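Looking after the two-arm cell: my project report
Skarodach lab module, 2022-11-02

What I was meant to do

My job this term was to keep the Bascombe cell going and write down how it's set up, so the next student doesn't have to guess. It has two white arms on one big table, plus a test task where the left arm works a drawer in a little wooden cabinet. I'd never looked after a robot before, so a lot of this was new to me!

Cables first

Nearly all my trouble came from cables. The left wrist cable has to loop out far enough to let the gripper turn, but if the loop is too big it swings over whatever is in the drawer. I started with far too much slack (my fault, I was scared of pulling the plug out) and the arm stopped itself 2 times in one afternoon. I took it in bit by bit and ran the Omano check program after each change – 500 moves, no stops by the end.

With the drawer out and the fingers down by the white handle, the loop still passes right beside the yellow block, so I'd like to bring it in a little more. 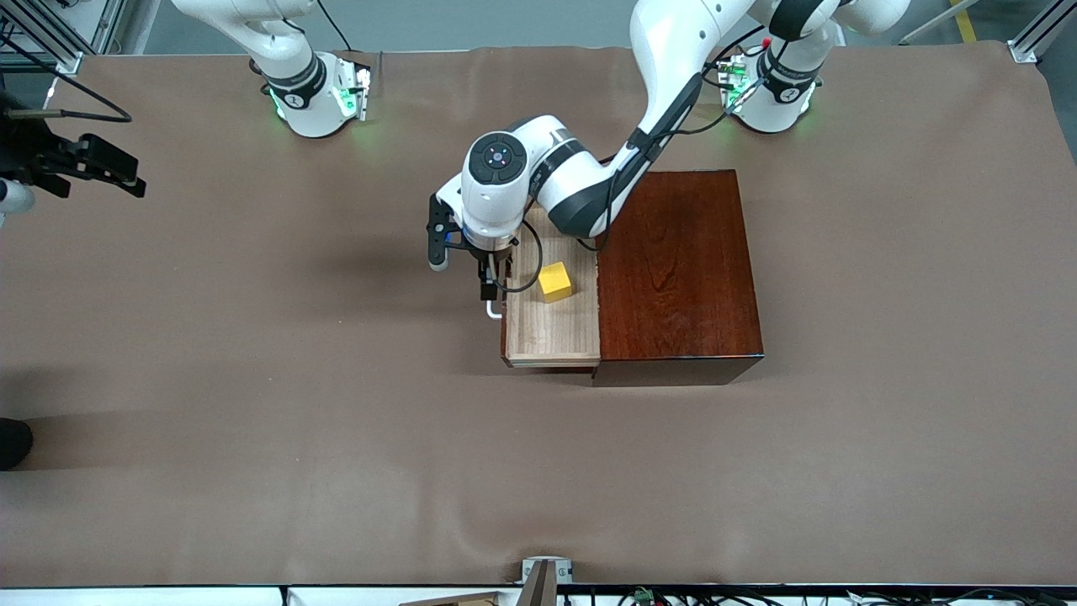
Fingers and cabinet position

Next I set the finger height again. The Ayala sheet we were given says to do it with the drawer shut, but I got on better with it open, going down slowly until the fingers were just above the handle. I saved that as point 91. If the cabinet gets nudged, redo this point before anything else.

Still to do

The log stands at 759 drawer cycles. I haven't touched the right arm's cables yet, and the setup notes for that side need typing up.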